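Acceptance Run

The brief from Fluvico was two pages, and the second page was a parts list. Compare two sets of fingers on the Smadi arm. Objects: phones, phone stands, tablet. Surface: the customer's own. The customer was Florkora, who sold phones and the things phones stand on, and their surface was a slab of red marble in the back of the Plusumstead showroom.

I had asked for a plain gray mat. The answer came back in one line: the demonstration would be on marble, so the test would be on marble.
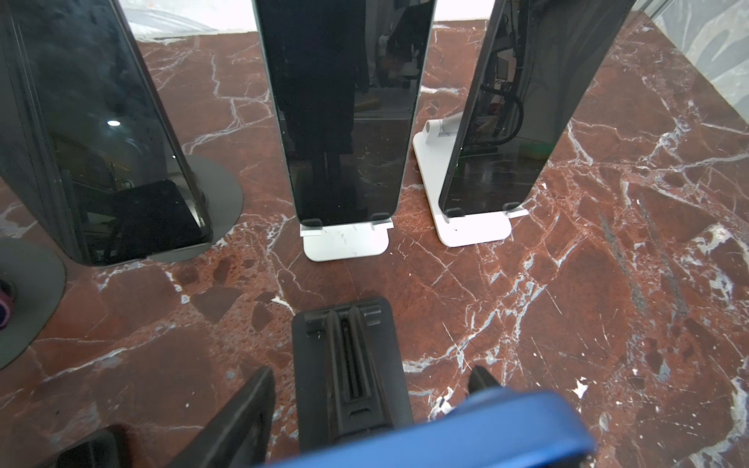 5 min read

The wrist camera did not care for the marble. The segmentation had been tuned on flat, quiet backgrounds, and it kept proposing objects that were geology. A white vein was a cable. A pale inclusion was an earbud. I raised the confidence threshold until the veins went away, and the white phone stands went with them. I lowered it again and accepted the veins.

The schedule allowed 320 grasps, split evenly between the finger sets and run in blocks of 20. Between blocks I changed the fingers, ran the tool calibration, and wrote down the offset. The first set was a soft compound with a rounded pad. The second was stiff, flat and narrow at the tip. The soft set forgave position error and hated thin objects. The stiff set had the opposite character. I wrote this in the log in more words, with a column for each.

By 300 the soft set was ahead on stands and behind on phones. A phone lying flat on polished stone gives a finger very little to work with. The pad rides up the edge of the case, the phone turns a few degrees, and the controller reports a successful closure on nothing in particular.

The showroom lights went to their evening setting at six. Nobody had told the exposure control. I locked it by hand and repeated the block.

It was during the repeat that the arm stopped over the phones and did not descend.

I checked the usual things. No fault on the pendant. Joint torques nominal. The planner had a valid grasp, scored at 84, well over the limit. The state machine said APPROACH, and the arm held its approach pose, fingers open, for as long as I cared to watch it.

I opened the detection overlay. The list had one entry more than I expected. It had found the phones, and inside the outline of one of them it had found a gripper. 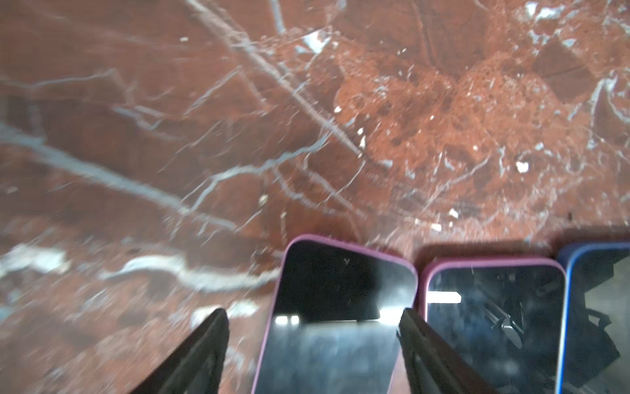
The rest followed without any mystery. A dark screen is a mirror. The camera saw a second set of fingers coming up through the glass as its own came down, and the collision check, which had been written for cells with two arms, yielded. It was waiting for the other robot to finish. The other robot, being polite in exactly the same way, was waiting too.

I could have cleared it from the keyboard. One flag, no restart. I left my hand on the desk and let the timer run, because the timeout was also a parameter and I had never seen it expire.

The pumps in the display aquarium cycled. A delivery truck reversed outside. The arm made its small corrections against gravity, a hundredth of a degree at a time, and whatever it had found under the marble made them back.

At the end of the timeout the controller logged WAIT EXPIRED – PEER UNRESPONSIVE and retracted to home at quarter speed. I entered the trial as void. There was a field for cause, with a menu: slip, miss, drop, operator, other. I chose other, and the form asked for a comment.

I typed "yielded to reflection" and set the flag to ignore detections inside known objects. Then I reloaded the block from the first grasp, with the stiff fingers still on, and pressed start. It went down to the glass without a pause.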